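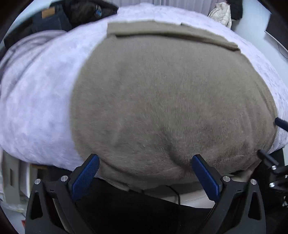

Went to the Dalaldale Good Neighbour Awards last night. I was told 7 for 7.30. Dinner reached our table at 8.

Marcelle Coste won the big one for running the Saturday lunch club. She tried to give the award back twice and had to be walked to the microphone by Gerrit Verbruggen, who is 65 and was wearing a bow tie that lit up.

Her whole speech: "Thank you. The hall needs locking by eleven." Best of the night by a long way.

Compare the man from Stoletti, who sponsored the bread rolls and spoke for 12 minutes. I now know a lot about regional flooring.

Music was Jacquet, a trio with four people in it. They did a slow version of something I think was Waterloo. Two couples danced. One of them was cross with each other by the end.

Young Neighbour went to Ladan Sadeghi for teaching half of Sovska Street how to fill in forms online. She taught my mum. My mum now emails me forms.

Hala Ghoneim got a special mention for the bus stop campaign. The bus stop is still where it was, but the council has written her 10 letters and she has kept them all in a ring binder, which she'd brought with her.

Raffle: I won bath salts. I donated those bath salts in May. They've been round the houses since and have lost their ribbon.

Rosine Pruvost hosted, and got every name right except the mayor's - I'm fairly sure that was on purpose.

Anyway, nominations for next year are open already. Forms at the library, or ask my mum - she's got plenty.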